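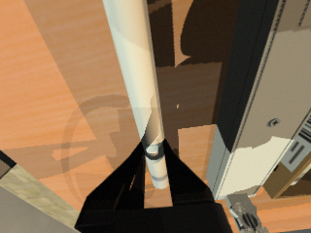 Trocar a lâmpada tubular da cozinha por uma de LED

Fazia meses que a luz da minha cozinha piscava toda vez que eu ligava, e eu fingindo que não via. Num domingo de manhã me enchi, fui à loja e resolvi tudo antes do almoço (almoço tarde, confesso!). Vou contar como fiz.

Do que você precisa: um tubo de LED do mesmo comprimento do antigo, chave de fenda, chave de teste, uma escada firme e um pano seco. Leve o tubo velho ou pelo menos a medida anotada. Eu fui de memória e tive que voltar para trocar.

Primeiro, desligue o disjuntor. O disjuntor mesmo, não só o interruptor! Depois passe a chave de teste nos fios para confirmar.

Para tirar o tubo antigo, segure com as duas mãos, gire um quarto de volta e puxe para baixo. Se for fluorescente, cuidado redobrado: tem mercúrio dentro e não pode ir para o lixo comum. Aqui no bairro a loja recebe de volta.
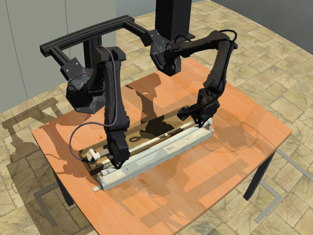
Luminária aberta sobre a mesa de madeira.

Se der para soltar a luminária do teto, solte. Eu trabalhei a minha na mesa da sala e foi outra vida, porque mexer em fio com o braço para cima cansa demais.

Agora o reator. Muitos tubos de LED dispensam essa peça e são ligados direto na rede, mas isso muda de modelo para modelo, então leia o folheto do seu. O meu, um Hondix de 9 watts, pedia fase e neutro do mesmo lado. Tem tubo que pede um em cada ponta, e ligar errado dá curto. Se o esquema parecer grego, chame um eletricista, sem vergonha nenhuma. A Lenka, minha vizinha, chamou e dormiu tranquila.

Com os fios presos e bem isolados, passe o pano na calha, recoloque a luminária, encaixe os pinos e gire até sentir o clique. Religue o disjuntor e teste.

Na hora de comprar, olhe também o fluxo luminoso. Para a cozinha inteira eu queria até 2.000 lúmens e acabei usando 2 tubos. Quanto à cor, peguei branco neutro; o frio deixava o feijão com uma cara triste.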